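Cable dressing (industrial robots)
Rules and good practice for external cables and hoses on robot arms
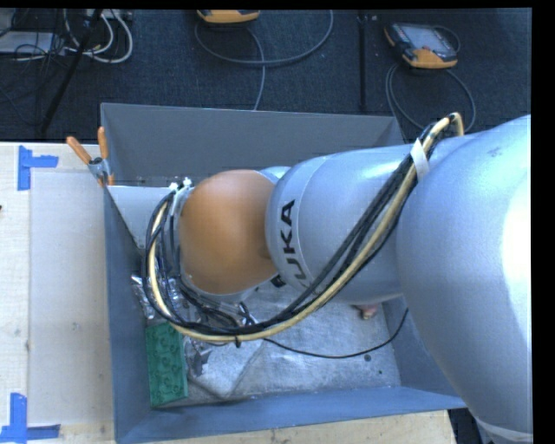 A KUKA arm working inside a gray bin, with its cable bundle carried around the orange wrist joint.

Cable dressing, also called dress-out or the dress pack, is the arrangement of power, signal and air lines along the outside of a robot arm. It covers the choice of cable, the points where the lines are fixed, the amount of slack left at each joint, and the schedule on which they are inspected. Most robot makers route the arm's own motor and encoder cables inside the casting. Lines added later for a gripper, sensor or other tool usually run outside it, and the rules for them are left largely to the company that builds or operates the cell.

Background

General robot safety standards, including ISO 10218, deal with cables mainly as a source of hazards such as loss of signal, loss of gripping force, or a person being caught by a moving loop. They do not say how many ties to use or how long a loop should be. Integrators and laboratories therefore write their own dressing rules. One of the more widely copied sets is the Stallorden guideline, first issued on 20/09/2018 by the integrator Volport and edited by Sandamali Mollah. It was written for bin picking cells, where the wrist enters a container and the cables have little free space.

Fixing points

The Stallorden guideline divides an arm into sections at its joints. Every external bundle must have a fixed point on each side of a joint that bends or twists it. The last fixed point before the tool is normally a bracket on or next to the wrist. Connectors may not serve as fixed points, and strain on a connector is treated as a fault even when the signal is good.

Plastic ties, tape and hook-and-loop straps are all in common use. Ties are allowed for permanent runs if they are not pulled tight enough to mark the jacket. Tape is accepted for grouping cables together but not for carrying their weight. Tails of ties are trimmed flush on production cells. Many research groups leave them long while a setup is still changing, and the guideline permits this up to the first acceptance test.

Slack and bend radius

Slack is set with the arm in its most extended and most twisted positions, at reduced speed. The bundle should not go taut in any of them. It should also not form a loop large enough to catch on a wall, a clamp or the arm itself. Where the two demands conflict, the range of the joint is limited in software.

The minimum bend radius is taken from the data sheet of the stiffest cable in the bundle. If no data sheet exists, the guideline sets a default of 100 millimeters for moving sections. Air hoses are run on the outside of the curve, as they kink more easily than electrical cable.

Work inside bins

Bin work adds several requirements. The lowest point of the bundle should stay above the contents of the bin during a normal pick. Single thin wires are to be gathered into the main bundle, as one that hangs free can be dragged across the floor of the bin or hooked by a part. The bin must be held in place by clamps, stops or a fixture, and the handles of any clamp count as obstacles when the path is planned. Tape marks on the table are accepted as a way of showing where sheets, trays or bins belong, though they do not replace a mechanical stop.

Teach pendants and their cables are kept outside the reach of the arm. The guideline asks for a hook or shelf. Storage on the floor is listed as a deviation that must be noted in the cell log.

Inspection

A visual check is made at the start of each shift. A hands-on check, with the drives off, follows every 300 hours of operation. The inspector looks for flattened jackets, loose ties, shiny wear spots and movement at the bracket. A cable with a visible inner layer is replaced and may not be taped over. After any collision, the full bundle is checked before the arm is run again above reduced speed.

Criticism and use

The firm Sveinbjörnsson adopted the guideline with a shorter interval for twisting joints, arguing that operating hours are a poor measure of wear. Jetum, which builds small test cells, dropped the 300-hour rule and counts wrist rotations instead. A revision issued in November of the following year allows either method, provided that the choice is written in the cell log.

See also

Bend radius
Bin picking
End effector
Strain relief
Teach pendant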